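This site uses cookies. By continuing to browse you accept our cookie policy.

ellska-teabox: README

2018-04-05, by the Ellska maintainers

Status: partly withdrawn. Read this before you train on it.

The set holds 283 episodes of opening and closing a box lid with two hand-held grippers. We pulled 80 of them. The log for those says the left jaw closed to its set width every time, and it says so even where the lid plainly stays up. Stostari, who wrote the logger, call this a sync error. We don't buy it. A sync error drifts, and these readings sit on one value from start to finish.

Known problems

- Jaw width, left side: do not use in the withdrawn episodes.
- Episode 122 has no right-hand log at all. Kakano's checker passed it anyway, so treat "passed" as meaning the file opened.
- The success flag is computed from jaw width. It is wrong wherever the width is wrong.

Version 2 of the logger is promised for September. We have heard that before.

Cable strain is our own guess at the cause, and it is still a guess. The Perić bench test only moved the grippers in a straight line, with the lead hanging free, and found nothing. Real handling is less kind to a lead: the black cable on the left gripper runs down past the wrist while the jaw is held out beside the raised lid of the tea box. Until somebody repeats the test in that pose, the fault stays open.

0 comments | 2 shares

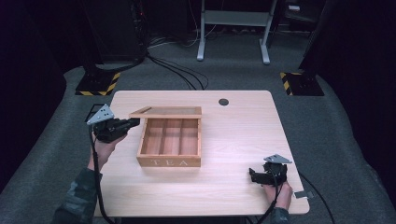
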